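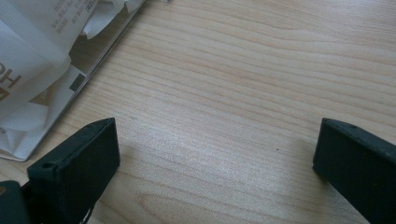
Subject: Re: [chores] Bagged goods: where are we really?
From: Vilmos Szilágyi
Date: May 4, 2023
To: chores list

On the question of whether bags are now a solved case:

> We keep seeing clips of arms folding towels and loading cups. At
> Trekley we pack mixed orders, and most of what crosses the bench is
> in thin film or coated paper. Before I ask for money again I would
> like to know if anyone has a bag number they would defend in front
> of a shift supervisor. Cartons I am not worried about. Also, does
> anyone still bother with a parallel jaw for this, or has everyone
> gone to suction?

We still bother with a parallel jaw. Short answer on the number: 742 clean picks out of 2089 attempts on crumpled bags, single arm, two fingers, wood table, no fixture. I would not defend that in front of a supervisor. It is a little better than one in three.

"Clean" means the bag left the table on the first close, stayed in the jaw through the move, and was set down inside the target outline. A second close counts as a failure. If you allow one retry the figure goes up, but so does the cycle time, and at your rates I assume you care more about the second.

Setup, for those who asked off list. The fingers are plain rectangular blocks, dark green, matte, with flat inner faces. We have tried softer pads and went back. The start condition for the bag task is jaw wide open over bare tabletop, bag off to one side, lying on or against a thin flat board. The white bag in the shot at the top of this message is a fair specimen: thin, glossy, creased in several places, flaps standing up along one side. The table is pale with a wavy grain and picks up a soft sheen in the middle, which matters below.

Where the failures come from, in the order I would fix them:

1. Choice of grasp point. The policy likes raised flaps. A flap is easy to find and easy to close on, and it carries almost none of the load. The bag then pivots and drags. Folds lower down on the body hold much better, but they have low contrast, pale gray on white, and the policy is not confident about them.

2. Bag against board. When a white bag lies on a white board, the only reliable edge is the rim of the board. We logged 209 attempts in which the jaw went for the board, or took the board and the bag together. A person slides one off the other without thinking about it. We have no sliding motion in the current set at all.

3. Glare. Diffuse light on the tabletop washes out the middle of the view. It does not cause many misses by itself, but it makes the depth estimate noisy right where the jaw comes down, and the fingers stop a little high.

4. Print. Large letters on the bag pull the grasp toward them. I do not have a good explanation. Turning the bag so the letters face down improved things, though I would not want to build a process on it.

Suction: we ran a short comparison in October with the cup from Pidard. On a flat sealed bag it wins easily. On a crumpled one it leaks at the creases, and the operator ended up smoothing the bag by hand before each try. If you have to smooth it by hand you may as well pack it by hand. Brolico told me they have better results with a larger, softer cup, but I have not seen their log, so take that as hearsay.

> Is household any closer than shop floor? My impression is the
> opposite of what the videos suggest.

I agree with your impression, with one reservation. Clearing a table at home tolerates slow work. If a machine takes four minutes to move an empty bag from the table to the trash and leaves the board where it was, some people would accept that. On a bench it is useless. The manipulation is the same in both cases, and I do not think it is good enough for either one to run without a person within reach. The household version also has no limit on what else is on the table, so the rate I gave above would drop.

What I would tell your management is that cartons and rigid trays can be done now with ordinary equipment, and that film and coated paper should stay manual for the present budget. If you want a pilot anyway, pick one bag type, keep it off anything white, and put a dark mat under it. We did a mat run on the Zulu bench — only 19 attempts, so I am not quoting a rate — and the board confusion went away, as you would expect with no board edge competing.

I can send the failure log with the four categories marked. It is a flat text file with one line per attempt. The category column was filled in by one person (me) and has not been checked by anyone else, so if somebody wants to relabel a portion of it I would be glad of the second opinion. Please ask on list and not by direct mail, as I am behind on the latter.

Vilmos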